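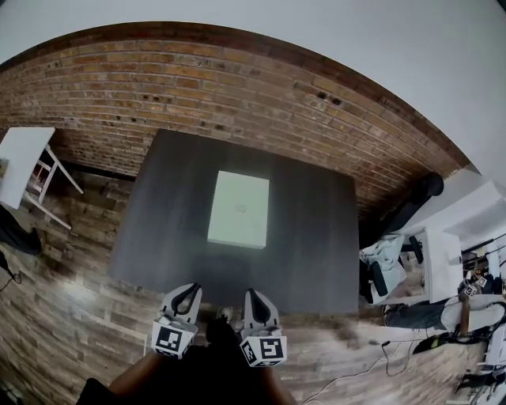 Protokoll Lesekreis Wirtschaft, Treffen im Januar, Hinterzimmer in Brerkport

Lesezeit: 2 Minuten

Drucken | Per E-Mail senden

Ich schreibe diesmal mit, weil Jozefína Kollár beim letzten Mal schon dran war (und beim vorletzten auch, sorry!). Los ging es kurz nach 19 Uhr, entschuldigt hat sich Saron Hailu, die kam dann aber doch noch.

TOP 1, Protokoll vom letzten Mal: angenommen, nur hieß das Kapitel »Allmende« und nicht »Almende«. Ist verbessert.

TOP 2, Genossenschaften: Gil-soo Gil hat über die Wohnungsgenossenschaft in Stitby referiert, und ich fand's richtig spannend! 53 Wohnungen, jedes Mitglied eine Stimme, egal wie viele Anteile es hält. Danach ging es gleich hoch her. Ich hatte gefragt, wie so ein Haus an Geld für ein neues Dach kommt, wenn keiner von außen investieren darf, und da waren wir dann erst mal eine gute halbe Stunde bei Rücklagen und Bankkrediten. 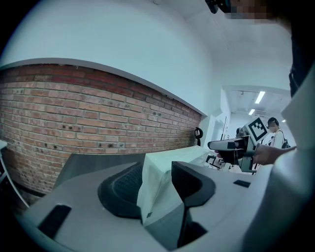
Gun-woo Joo wandte ein, dass eine Stimme pro Kopf noch lange keine Demokratie sei, wenn zur Versammlung immer dieselben 14 Leute kommen. Er würde lieber losen. Gil-soo Gil hielt dagegen, beim Losen sitze am Ende jemand im Vorstand, der keine Bilanz lesen kann. Jozefína meinte, das könne man lernen, sie habe es mit über vierzig auch noch gelernt. Einig geworden sind wir uns nicht, muss ja auch nicht sein.

TOP 3, Kasse: 2.372 sind drauf, davon gehen noch die Kopien vom Herbst ab. Beitrag bleibt bei 8 im Monat, einstimmig, ging ganz fix.

TOP 4, nächste Lektüre: Zur Wahl standen der Hwang (zu dick, fand ich, aber ich wurde überstimmt) und das Heft von Zostumon über Gemeineigentum. Wir nehmen den Hwang, allerdings nur die ersten drei Kapitel,
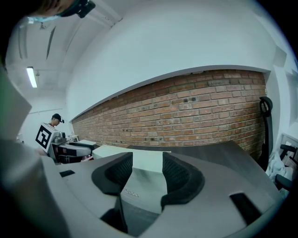 und das Zostumon-Heft schieben wir auf den Frühling. Gil-soo Maeng besorgt die Bücher, wer schon eins hat, gibt ihm bitte Bescheid. Das Referat zu Kapitel 1 macht Saron, Kapitel 2 bleibt offen, also meldet euch!

TOP 5, Sonstiges: Die Mailliste ist veraltet, ich räume sie auf. Schluss war um 21.40 Uhr.

Kontakt | Impressum | Nach oben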